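Home > About > What we work on
Filed under: About us - Chores and machines

Print this page | E-mail this page

Posted in August by the Somar team

Somar is a small shop, eight people and one long bench, and we spend our days on a question most of us first asked as kids: when will a machine do the chores? Not the backflips. We mean lids, ladles, cupboard doors, wiping up after the soup. We love this stuff!

Our own answer right now is "some of them, slowly, on a good Tuesday." A door is a fine place to start. It's big, it stays put, and it still gives a gripper plenty to get wrong.
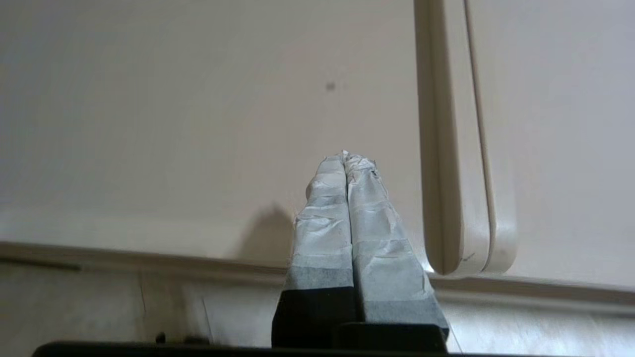

People do these jobs without looking. A machine has to find the edge, pick an angle, and decide how hard to pull - and then do it again 100 times without getting worse. Our longest series so far, which we call Druria, ran to 1008 tries over seven weeks, and we still argue about what it taught us.

Kitchens and serving counters are our favorite places to work. Glass lids are hard for cameras (all that shine), and a loop handle lying on its side is a lovely little puzzle.
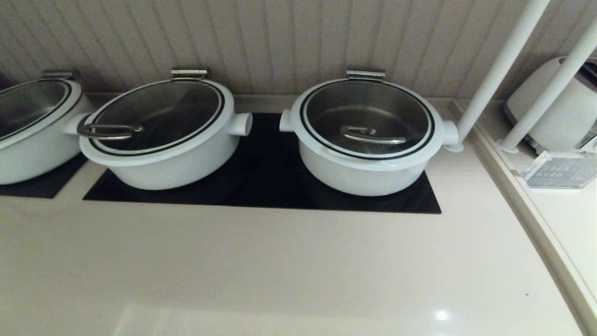

Three white pots with their lids closed, along the back of the counter.

We keep coming back to soup because it sounds so easy. Lift the lid, stir, close the lid. Try writing that down for something that has never been hungry!

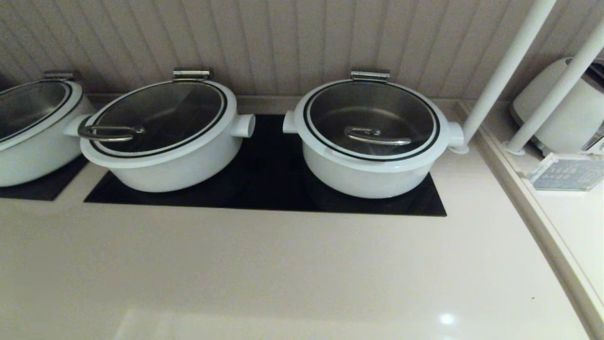

Round white pots with glass lids, on black induction panels set into the counter.

Maseo is our name for the other half of the work, the plain reaching and wiping that fills up any shift. It gets fewer visitors, and we like it just as much.
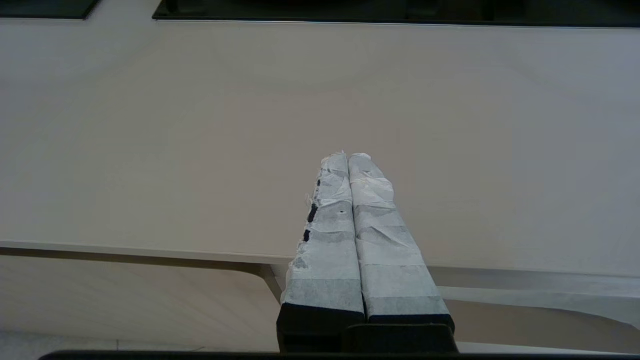
Taped gripper fingers over the beige tabletop.

If you run a kitchen or a shop floor and have a chore you're sick of, write to us. We answer everything, usually by Friday lunch.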